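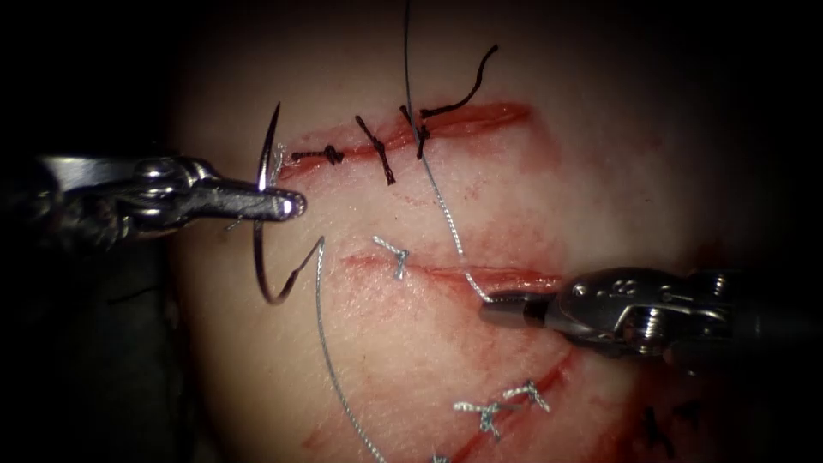
# gosora-stitches

Hi! This repo is my notes and tables on interrupted sutures in synthetic tissue pads. I started it because I kept losing the notebook, and then a couple of people asked for the spreadsheet, and then the spreadsheet got a name (Gosora) and now it has a README. So it goes.

If you only came for the numbers, they're in `stitches.csv`. If you came for the fake blood recipe, skip down a bit.

## What's in the folder

- `stitches.csv`: one row per stitch, 59 rows right now
- `pads.csv`: one row per pad, 24 rows
- `notes/`: my rambling, one text file per pad, spelling not guaranteed
- `photos/`: pads under the lamp, sorted by pad number
- `blood.md`: the simulated blood, with all my failed versions left in

Yes, there are a lot more pads than you'd guess from the stitch count. Plenty of them only got cut and smeared while I was testing blood, and never saw a needle at all. I kept them in the table anyway and marked them `cut_only`.

## The pads

Most are the rounded kind from Catora, pale, with a bit of a dome to them. I like the dome! A flat pad lets you get lazy, and on a curved one an incision near the side wants to gape in a different way from one across the top. A few of the early pads are flat ones I poured myself, and they tear if you look at them wrong. Those are `homemade = yes` in `pads.csv`, and I'd leave them out of any comparison.

I reuse pads until there's no decent surface left. That means several incisions on one pad, at different stages, and it also means old red stain gets into new work. If a note says "dirty edge" that's what I'm talking about.

## The thread

Two colors, black and silver-grey. Black is much easier to see against the pale pad and it's what I'd tell anyone to start with. The grey disappears into the highlights under a strong lamp, but once there's some red behind it you can read the knot fine. Both came off Eken spools. I don't have a favorite for handling, though I do find myself reaching for the black when I'm tired.

Everything in the table is an interrupted stitch, meaning each one is tied and cut by itself. I tried a few running ones and they made the columns a mess, so out they went.

## Columns in stitches.csv

| column | what I put there |
|---|---|
| `pad` | pad number, matches `pads.csv` |
| `incision` | a, b, c and so on, top to bottom |
| `pos` | order along the incision, left to right |
| `color` | black or grey |
| `knot_side` | above, below or over the wound |
| `ends` | short, long or untrimmed |
| `gap` | y if the edges don't meet next to the stitch |
| `comment` | whatever I was grumbling about |

`knot_side` is the one I care about most. I want the knot sitting off to one side of the line, and looking back through the rows, a whole lot of mine landed right on top of it. Oops.

`ends` is a judgment call. I never measured a tail. "Long" just means I'd have trimmed it again if I'd been paying attention, and "untrimmed" means the scissors hadn't been near it yet when I filled in the row.

## Fake blood

Corn syrup, red food coloring, a tiny bit of cocoa powder and enough water to make it run. Let it sit 30 minutes before you use it or the cocoa goes gritty in the cut. Put it in with a dropper, go easy, and wipe toward the outside of the pad. I always use too much anyway, and the smears along the lips of the cut get everywhere, including (once) the lamp.

It stains. It stains the pad, the towel and your cuffs.

## Stuff that's wrong with it

- Lighting. One bright spot in the middle, deep shadow at the sides. Stitches near the edge of a pad are hard to check from a photo, so if I couldn't tell, I left the cell blank.
- 2 rows have no color filled in. I can't recover it, the pads are gone.
- Incision letters got flipped on some April pads when I turned the pad around halfway through. I fixed the ones I caught.
- It's synthetic tissue. Please don't take anything in here as advice about skin.

## Using it

Go ahead, use it for whatever you like, a mention of the repo name would be sweet. If you find a row that doesn't match its photo, open an issue with the pad number and the incision letter and I'll go look.

Last edit to the tables: 2021-10-16. Still to do: type up the notes for the newest pads, and order more black thread.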